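# Plustia, le carnet d'organisation de mariage de Pledura : mon avis après six mois

Je vais commencer par un aveu : je suis une fille à papier. J'ai des listes sur le frigo, des listes dans mon sac, des listes au dos d'autres listes, et quand nous avons fixé la date en avril dernier, ma première réaction a été de courir acheter un classeur. C'est ma belle-sœur qui m'a mis Plustia entre les mains, en me disant que je lui dirais merci ou que je le lui rendrais. Je ne l'ai pas rendu !

Pour celles et ceux qui ne connaissent pas, c'est un gros coffret édité par Pledura, avec un carnet à anneaux de 232 pages, un plan de table à cartes repositionnables, et un accès à l'application du même nom. On peut prendre le carnet seul, mais à mon avis ce serait dommage, et je vous explique pourquoi un peu plus bas.

## Le carnet

Il est beau, vraiment. Couverture en toile vert sauge, papier épais qui supporte le stylo plume (j'ai essayé avec une encre bien grasse, rien ne traverse), et des anneaux assez larges pour y glisser les devis du traiteur sans que tout se mette à gondoler. Les rubriques suivent l'ordre dans lequel on a besoin des choses, et ça, quand on débute, c'est un vrai soulagement : le lieu d'abord, puis le traiteur, puis la musique, et toute la papeterie beaucoup plus loin, alors que moi j'aurais choisi la couleur des enveloppes le premier soir.

La partie consacrée aux visites de salles est celle qui m'a le plus servi. Chaque lieu a sa double page, avec des questions auxquelles je n'aurais jamais pensé : à quelle heure la musique doit baisser, qui range les chaises, si l'on peut laisser les voitures sur place jusqu'au dimanche, où se changent les témoins. J'ai visité une orangerie, deux granges et une ancienne filature, et le soir tout se mélangeait dans ma tête. Avec les fiches, j'ai pu comparer tranquillement dans la cuisine, avec une tisane et mon fiancé qui faisait semblant de suivre.

Un regret tout de même sur les pages budget. Les colonnes sont étroites, il n'y a pas de place pour noter les acomptes à côté du total, et j'ai fini par coller des petits papiers partout. Ida Eichhorn, notre fleuriste, m'a montré sa façon de faire : elle note chaque versement au crayon sur une feuille à part, avec la date d'échéance soulignée. J'ai glissé cette feuille dans le carnet et je ne regarde plus du tout la page prévue.

## Le plan de table

Alors là, je suis conquise. Des cartes rondes pour les tables, des languettes pour les prénoms, et un grand support cartonné qui se replie en quatre. On déplace tante Odile de la table trois à la table sept, on recule, on réfléchit, on la remet à la trois. Nous attendons 100 personnes au dîner, et les languettes fournies sont au nombre de 200, ce qui laisse de quoi se tromper (et croyez-moi, je me suis trompée). Pour un très grand mariage, il existe une recharge qui monte à 500.

Le support tient bien à plat une fois qu'on l'a laissé une nuit sous quelques dictionnaires. Au déballage il rebique dans les coins, c'est agaçant, mais ça passe. Évitez simplement de le laisser à portée d'un chat ou d'un neveu.

## L'application

Je l'ai boudée pendant tout le printemps, et j'avais tort. Elle reprend les mêmes rubriques que le carnet et permet surtout de partager la liste des invités avec d'autres personnes. Ma mère y a noté les régimes alimentaires de son côté, mon futur mari du sien, et je n'ai plus eu à recopier quoi que ce soit. Les réponses des invités arrivent avec une petite pastille, et je dois dire que j'ai pris un plaisir un peu enfantin à la voir apparaître pendant ma pause déjeuner.
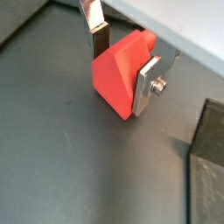
Côté défauts, la version française garde quelques traductions bancales : le vin d'honneur s'y appelle « heure du cocktail » sur un écran et « réception debout » sur un autre, si bien que j'ai cru pendant une semaine qu'il fallait remplir les deux. L'export du tableau des invités manque aussi de souplesse. Le traiteur voulait les menus enfants regroupés par table, et j'ai dû tout trier à la main un dimanche soir.

J'ai écrit au service client à ce sujet. Jarlath Mac Mathúna m'a répondu le lendemain, très gentiment, en français, avec une astuce pour les menus (il faut créer une étiquette par table, puis filtrer) qui m'a fait gagner un temps fou pour la deuxième version. Il n'a rien promis pour les traductions, et j'ai apprécié qu'il le dise franchement.

## Et face aux autres ?

Avant de me décider pour de bon, j'avais emprunté le carnet Clorora d'une collègue. Il est plus léger, plus joli encore peut-être, avec des aquarelles à chaque chapitre, mais on y trouve surtout des pages de souvenirs à remplir : la rencontre, la demande, la première danse. C'est adorable pour après. Pour négocier avec un loueur de vaisselle, un peu moins !

Le coffret Voß, lui, est l'inverse : tout en tableaux, très sérieux, avec un rétroplanning semaine par semaine qui m'a donné des palpitations dès la page deux. Mon amie Solène ne jure que par lui et son mariage était réglé comme une horloge, donc je me garderai bien d'en dire du mal. Question de tempérament, je suppose.

## Pour qui, alors ?

Si vous aimez écrire à la main et que vous avez autour de vous des gens prêts à utiliser l'application, prenez le coffret complet sans hésiter. Si vous faites appel à une organisatrice, le plan de table seul suffira largement, il se vend séparément. Et si votre mariage est dans moins de trois mois, sautez les premiers chapitres et allez tout droit à la rubrique des prestataires.

Ma note : quatre étoiles sur cinq. La cinquième viendra avec des colonnes plus larges au budget. Posez-moi vos questions en commentaire, j'y réponds le soir, entre deux essais de dragées.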